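Ticket 2725 - Student app: timetable tab blank after login
Status: open, waiting on vendor
Priority: high (was medium)
Product: Provow student app, pilot build
Owner: Noboru Sugiyama

Opened Saturday, March 4, 2023

Reported by the student reps at the Dervishi campus. Log in fine, home screen loads, tap Timetable, blank white page. No error. Pull to refresh does nothing. Library loans and room booking both OK on same account.

Affects: first years mostly. One postgrad. Staff accounts not affected as far as I can tell, mine works.

Phones: mix. Seen on old and new, so not going down that road yet.

Update 1
Asked reps for the usual, app version, time of login, whether on campus wifi or own data. Got 3 replies. All on the current pilot build. Two on wifi, one on data, so not the network. One says it worked the first week then stopped. Another says never worked.

Tried the test student account. Timetable loads. Of course it does, test account only has one module on it.

Update 2
Had the postgrad log in to the web version of the portal. Timetable is there, complete, right rooms. So the data exists and the app isnt showing it. Ruled out: enrollment not processed, wrong term dates.

Clear cache and reinstall: no change. Log out, log in: no change. Please stop telling students to reinstall, they lose their notification settings and then we get a second ticket.

Update 3
Server log. Timetable call goes out, comes back 400. App swallows it and draws nothing. That's a separate bug really, should show a message. Raised with Dodura as its own item so it doesnt get lost in here.

Why 400? Compared a good account and a bad one. Bad ones all have a module shared between two departments. Shared modules carry a slash in the code. Looks like the app puts the code straight in the request without escaping it.

Added a shared module to the test account. Blank page. Reproduced, finally.

Update 4
Side issue while I was in there. The news cards on the home screen are slow for some people, long wait before the picture shows. Checked the card for the student living page, the one with the housing and home stuff. Picture is being sent full size every time, no small version made at upload. Not the cause of the timetable thing but same release so noting it.
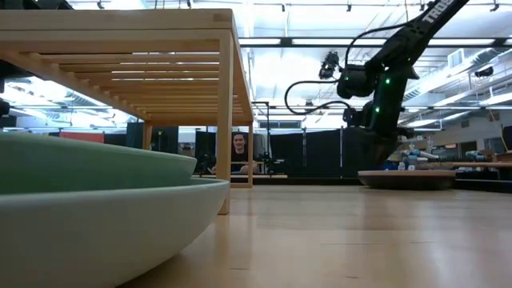
Card picture, student living page: wooden bench and two bowls

Content team can re-upload with the resize box ticked. Doesn't need a new build. Have emailed them, no reply yet.

Update 5
Dodura support came back. They say module codes should be letters and numbers only and asked if we can rename ours. No. The codes come out of Grinduvano and are printed on transcripts, they are not getting renamed for an app. Sent them the request and response from the log plus steps:

1. Log in as test student
2. Confirm shared module is on the account
3. Tap Timetable
4. Blank page, 400 in log

Asked them to escape the code on their side.

Update 6
Dodura agree it's theirs. Fix going in the next build, no date. Pushed for one. They said "early April". Pilot feedback sessions are before that, so not great, the timetable is the first thing every student asks for and half the room will be looking at a white page.

Workaround for now: web portal link. Added to the app menu under Help, which we can edit ourselves. Tested on my phone and on a loaner, opens the timetable after one extra login. Reps told. Wording:

"If your timetable is blank, go to Help and tap Open timetable on the web. You will need to sign in again. We know about the problem and are working with the supplier."

Update 7
Reps report the workaround is OK but a pain, extra login every time. Could we pass the session through? Looked. Not without the vendor. Parking it.

Around 14 accounts confirmed so far. Probaly more who just gave up and didnt report. Will pull a list of everyone in the pilot on a shared module so we can message them direct instead of waiting.

Still to do:
- list of pilot accounts with shared modules (me)
- chase Dodura for an actual date (me)
- re-upload card picture (content team)
- retest on new build with test account AND the postgrad's account
- check exam timetable tab, uses the same call I think

Leave open until retest is done. Do not merge with the login ticket, different problem.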